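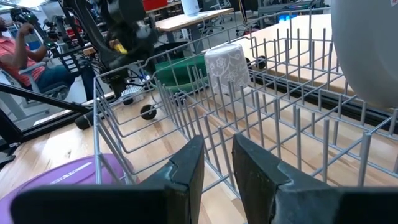 If you're teaching a pair of arms to load dishes, please learn from my cracked plate and check the rack before you check anything else. I spent a whole evening in June blaming the gripper, retuning the grip, muttering at the screen... and the trouble was the wheels!

A dishwasher rack is made to roll. That's lovely in a dishwasher and a pain on a smooth wood top. Every time the arm pushed a plate down a hair off its slot, the whole rack crept away, and by plate four or so the slots weren't where the program thought they were. The fingers came down on a rim, kept pushing, and snap.

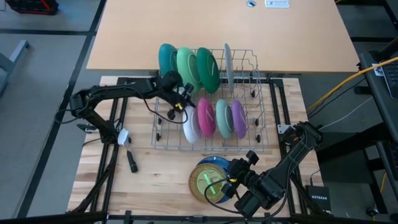

*Plates in two rows, with a couple more stacked by the right arm.*

What I do now:

- **Block the wheels.** Rubber door wedges work great. Tape alone gave up on me after about 50 loads.
- **Push the rack by hand before every run.** If it moves for you, it'll move for the arm.
- **Turn the force limit down.** Mine was still at the setting I'd used for a heavy pan (oops). A plate should stop the arm, so go low and work up.
- **Keep your hands out until the arm is stopped.** I reached in to save that plate and got a nasty pinch. Hit the stop button first - a plate is cheap.

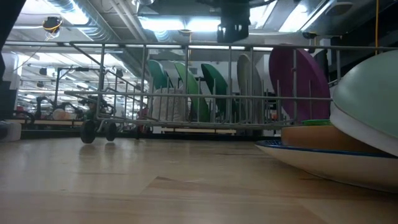 Golnar Alipour, who has broken more dishes than I have, told me to practice with plastic first and I wish I'd listened. She also leaves an empty slot between plates until the runs are clean, then closes them up.

If something does break, cut the power before you sweep, and wipe down the finger pads with a damp paper towel. Little chips stick in there and scratch the next plate. I found one 3 days later, stuck in the left pad.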